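News > Press Releases > 2023

Urkura opens a service program for two-arm table cells

ODOSTHORPE, October 2023. Urkura, a maker of small robot cells for laboratories and training centers, today announced a service program for its Longo table cell. Under the program, a Longo owner can have the cell checked, cleaned and set up again at the place where it stands, without sending the arms back to the workshop.

The program includes 14 inspection points. They cover the rail frame, the mounting of both arms, the gripper fingers, the wrist wiring and all cables that go from the table to the floor. A full visit is planned for one working day. Each owner receives a written report with the values measured before and after the work, together with a list of parts that should be changed before the next visit.

"Our customers use the Longo every day, and small things move with time," said Teófilo Mosquera, head of service at Urkura. "A screw in the rail becomes a little free, or a cable takes a new way around the joint. The arm still works, but its position is not so good as it was in the first week. We want to find such things early and to correct them on the table, in front of the people who use it."

In the first part of the visit, the technician examines the frame and tightens the rail connections in a fixed order. The two arms are then adjusted one after the other. For each arm, the zero position of the joints is set again, and the opening of the gripper is measured with the Flenent gauge, a tool which Urkura developed for this purpose. At the end both arms move together at low speed, and the technician watches that no cable is pulled at the end of the movement.

Small everyday objects, such as a paperback book, may stay on the wooden worktop for the grip checks. Loose cables on the wood must be moved out of the working area of both arms before the low-speed run.

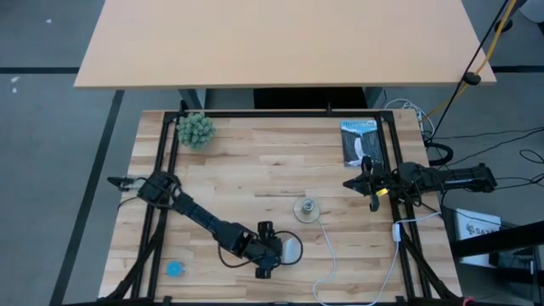 Prices and availability

The service visit costs 700 euros for one cell. A yearly contract with 2 visits is offered for 1,719 euros and includes one set of gripper fingers and telephone support. Visits can be booked from now, and the first ones will take place in November. Owners of older Longo cells are asked to give the serial number when they book, because some early frames need a different set of brackets.

About Urkura

Urkura designs and builds table cells with one or two robot arms. The company has its office and workshop in Odosthorpe.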